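3.2 Beds as sorting surfaces

The most pleasing result of our home visits was how much tidying happens on the bed. We had expected floors and chairs to do most of the work. Instead, in 21 of the 26 households the bed was where things were brought, looked at and decided upon before they went anywhere else. It is flat, it is large, it stands at a comfortable height, and a made bed offers a clean cover on which small things show up well. One participant in Andley called hers "the biggest table we own", and we have been borrowing the phrase ever since!

Two habits stood out. In the first, which we call gathering, soft items from all over the room are dropped on the bed in one heap and then worked through from the top. In the second, parking, a single item is set down on the bed because its proper place is not yet clear. Gathering was quick and rather cheerful to watch. Parking was slower, and parked items were often picked up and put down again several times (in one Sarmiento flat, six times for the same scarf) before they found a drawer.

Colour mattered more than we had guessed. Mahnaz Kiani, who coded the visits, noticed that dark items were dealt with sooner on brightly coloured bedding than on dark bedding, where socks and small pouches could lie unseen until the cover was shaken out. Children's beds were especially good in this respect, with their strong plain sheets and printed duvets. Figure 4 gives a fine example of the contrast: a soft black item held over a mustard-yellow sheet, beside a turquoise-blue duvet with beige animal motifs.

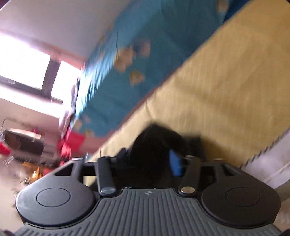 Figure 4. A dark, soft item against bright bedding. The sheet is edged with a white lace fringe.

3.3 What stays on the bed

Not everything left the bed by the end of a visit. In six households at least one item was still there when we packed up, most often a bag or a folded garment meant for the next day. Participants did not regard these as untidy, and we have followed them in counting such beds as finished.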